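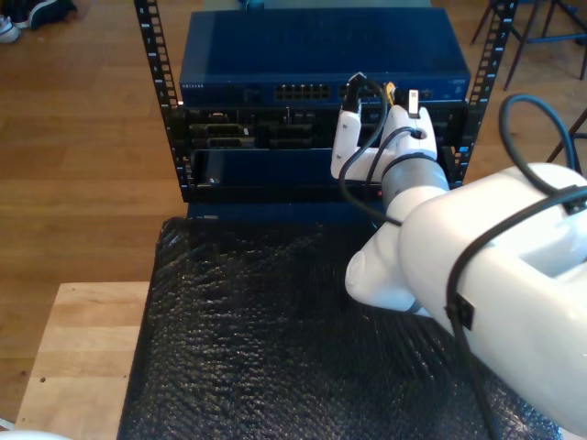
Clotdale gets its library back!

After what felt like an endless January of boxes and dust sheets, the reading room on Amlow Street is open again, and it is lovely. The old carpet has gone, the big windows open properly for the first time in years, and the children's corner has moved to the sunny side (the beanbags were full within minutes of the doors opening).

Macarena Campos and her team brought 3,273 books back from the store at Fondeck, and the local history shelves are finally in an order that makes sense - parish maps first, then the mill papers, then the photographs. If your family worked at the mill, do come and look through the wage books. I found my great-aunt in one and was late for lunch.

The Thursday reading group is back too, now with 64 members, so there will be two sittings. First up is a collection of sea stories, with copies at the desk. New faces very welcome, even if you only get as far as chapter 3!

Clotdale Library News | Contact us | Back to top
We use cookies to remember your settings. Accept | Manage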